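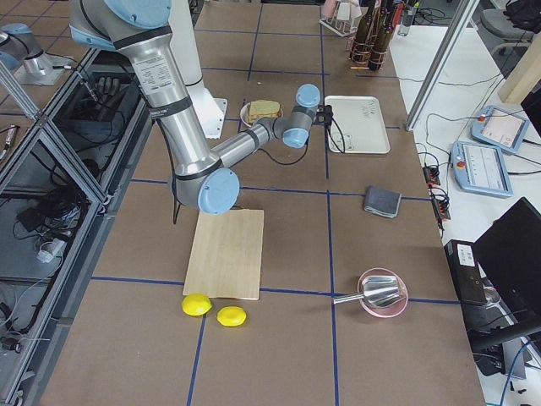
What is the Rilcombe practice?

It is a set of written house rules for laying out and running a tabletop robot workspace, covering the marking of the table, the placing of objects, the handling of teach pendants and stop buttons, and the notes kept at the end of each session.

Rilcombe practice

The Rilcombe practice (also called the Rilcombe table rules, or in some shops just "the table rules") is a body of good practice for people who work with robot arms at table height, especially arms that pick up and move ordinary household things such as dishes, food, cloths and bottles. It takes its name from Rilcombe, the workshop where the rules were first written down, and it has since been taken up in slightly different forms by a fair number of teaching labs and small automation firms. It is a voluntary practice. It does not replace the safety standards that apply to industrial robots, or the instructions that come with a particular arm, and its own opening paragraph asks readers to go and read those first, and then, a few lines later, asks them again.

Background

The earliest version was a single sheet taped to the wall, and most of it had to do with where to put your coffee (on the desk, never on the table). As more people came to share the same arms, the sheet grew into a booklet of 14 rules, and this is the form in which most readers meet it today. The booklet is written in a friendly, rather chatty style that has been left mostly alone through several rounds of editing, and a good many of its users say they are fond of it for that very thing, although newcomers sometimes wish the rules themselves were a little easier to find among the stories.

Two related sets of rules are often mentioned alongside it. The Kütt rules come from a firm of that name and are much shorter, and they deal mainly with the people in the room. The Pruvula checklist is meant for classrooms and puts nearly everything in the form of a box to be ticked. The three overlap a good deal, and a lab that follows one of them will usually be following most of the other two.

Marking the table

The first group of rules is about the tabletop. Colored tape is laid down in straight runs that cross one another, so that the surface is divided into regions that everyone can name out loud. The color should stand well apart from the table, and blue on brown is a common choice. The tape gives people a shared way of saying where a thing goes, and it lets a layout be put back by someone who was not there when it was first set up, which anyone who has tried to rebuild a table from memory will be glad of.

The practice is relaxed about how neat the tape has to be. Small kinks and wavy edges are allowed, and the booklet goes so far as to say that a table with slightly crooked lines that stay put is a better table than one whose lines are pulled up and laid again every Wednesday. What it does ask is that a strip be pressed flat along its whole length, with no lifted corner that a gripper or a cloth could catch on. When a strip has to be replaced, the new one is laid before the old one comes up, and the change is written in the session notes. If taught positions have been named after the old lines, they are checked at low speed before any normal work goes on.

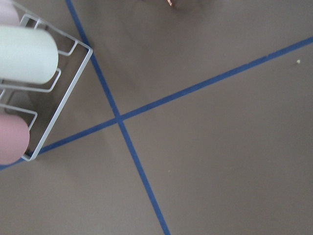
Crossings get a rule of their own, as they are the spots people point to most often. An object may be placed on a crossing or beside it, but the layout card has to say which, and "near the crossing" is not accepted. Racks and trays that stay on the table from one session to the next may sit over a strip so long as the strip can still be followed on the other side.

Crumbs and other small bits are dealt with between runs, with the arm stopped, and never by reaching in while it is moving. The booklet suggests a soft brush and a little patience.

Placing objects

Objects are brought to the table one kind at a time, starting with whatever is largest and flattest. Boards, trays and plates go down first, then bowls, and then anything that can roll, with round fruit coming last of all. Handles of scoops, spoons and similar tools are noted on the layout card by the direction they point, a habit that many users find fussy for a week or so and then keep for good.

Food is permitted and is treated as an object like any other, with the added rule that food used on the table is not eaten afterward. Glass is kept away from the area the arm sweeps through unless the task calls for it. Storage racks can stand past the far side of the table, within sight, and the planned path of the arm is checked against them before the first run.

Pendants, stops and cables

The longest chapter covers the things that sit next to the table. Each arm has one pendant, and where two arms share a table both pendants are kept on the same side, faceup, with the stop buttons clear of bags, laptops and sleeves. Before the first motion of the day each stop is pressed and reset in turn. The person holding a pendant says which arm is about to move, even when alone in the room, and the Kütt rules contain almost the same sentence.

Power strips stay off the tabletop. Cables may cross a desk, but they should not pass under a pendant or hang where a chair can drag on them. Cables that travel with the arm are looked over through the full range of the planned motion, slowly, before the speed is raised.

Session notes

Notes are kept on paper or in a plain text file, whichever the lab prefers. They record the layout, the arm in use, any change to the tape and any stop, planned or otherwise. A stop with no known cause is written down as exactly that, and guesses go on a separate line.

See also

Kütt rules
Pruvula checklist
Layout card
Teach pendant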